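Nach den Feiertagen ist der Kühlschrank voll und keiner will kochen. Ich packe deshalb bis Neujahr jeden Tag Reste in die Dose. Kleiner Thread dazu.
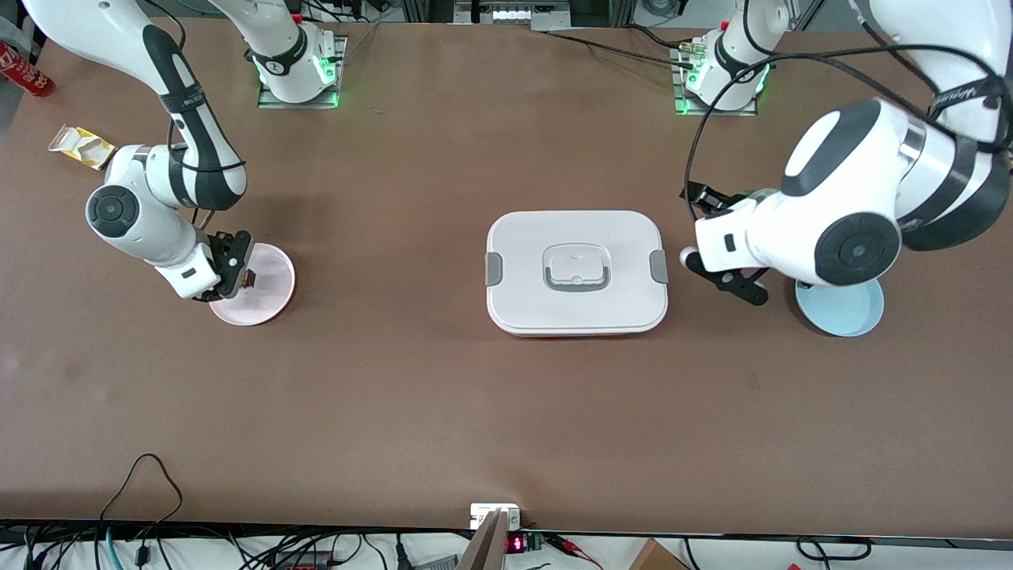
Erste Regel bei mir: Erst auf Teller verteilen, dann einpacken. So sehe ich, was noch zusammenpasst, und die Soße landet nicht auf dem Kuchen. Ich nehme dafür flache runde Teller, der rosafarbene ist für Kleinkram, der hellblaue für alles andere. Die Dose mit dem weißen Deckel steht dazwischen, dann sind die Wege kurz.

Zweite Regel: Trockenes zuerst. Brot und Gebäck nach unten, Obst in ein Extrafach — sonst ist bis mittags alles weich.

Leokadia fragt, ob man die Clips vor dem Spülen abnehmen soll. Ich mache sie nur auf und lasse sie dran.

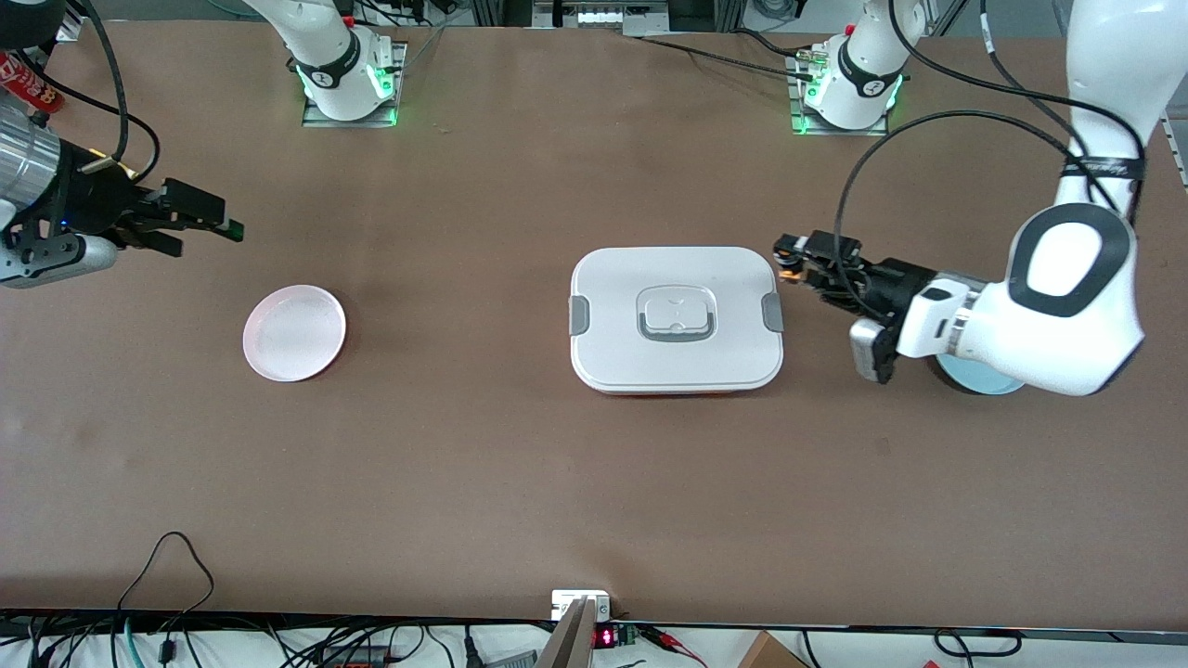 Und den Deckel immer erst schließen, wenn das Essen abgekühlt ist. Sonst sammelt sich Wasser darunter. Bei mir sind das 45 Minuten auf dem Tisch, danach ab in den Kühlschrank.

Morgen ist der Rotkohl dran. Wer ein Rezept für kalten Rotkohl hat, bitte drunterschreiben.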